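Zallach hand-held gripper, after a month of use
Reviewed in February

I bought the Zallach because I needed to record many short grasping tasks and I did not want to carry a full arm to every table. Before it I used the Seketti for half a year, so most of what I write is a comparison between these two. I have no connection with either company.

The Zallach came in a plain box with the handle, two fingers, a camera mount, a bag of screws and one printed page. The page is not good. It shows the fingers from one side only, and I put the left one on the wrong way round the first time. After that the assembly took me 56 minutes, with a cup of tea in between. The Seketti comes already assembled, but if something breaks you must send the whole tool back.

What I like most is the weight. Mine is 430 grams without the camera, and I can work a full morning before my wrist complains. The Seketti is heavier at the front and it always wants to tip forward. The trigger of the Zallach is also softer. For small things, such as a bottle cap or a pencil, I feel much better how far the fingers are closed.

The opening is wide enough for a mug or a box of tea. For a large bowl you have to take it by the rim, and this needs some practice. I tried 100 picks with each tool, the same objects and the same table, and dropped 9 with the Zallach. With the Seketti I dropped more, mostly the thin objects, which slipped out at the tip.

Now the weak point, and it is the pads. The rough surface holds very well when it is new, but it does not like hard edges. On my set the upper edge of the right pad is scuffed and starts to peel, and on the left finger the lower edge has frayed so much that a loose piece hangs down from it. The plastic blocks behind the pads are still fine. I ordered spare pads from Villalobos, who sell a softer type, but I have not fitted them yet. If they last longer I will add a note.

The threaded inserts are brass in colour and sit in the arm of the gripper. I have taken the screws in and out many times and the threads still feel clean. On the Seketti the screws go directly into plastic, and one of them was already turning freely in the second month.

About the camera: the mount puts it in a good place, and both fingers stay in the view, one on each side, with plenty of table between them. The right finger looks a little higher and farther away than the left. At first I thought that I had bent something, so I loosened the mount and tightened it again, but I see no difference. My software does not care about it – I do, a little.

I would buy it again for table work, together with a second set of pads. For heavy objects I would look at the Skumska, although it costs more and I have only held it for a few minutes in a shop.
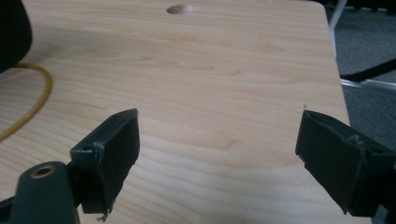
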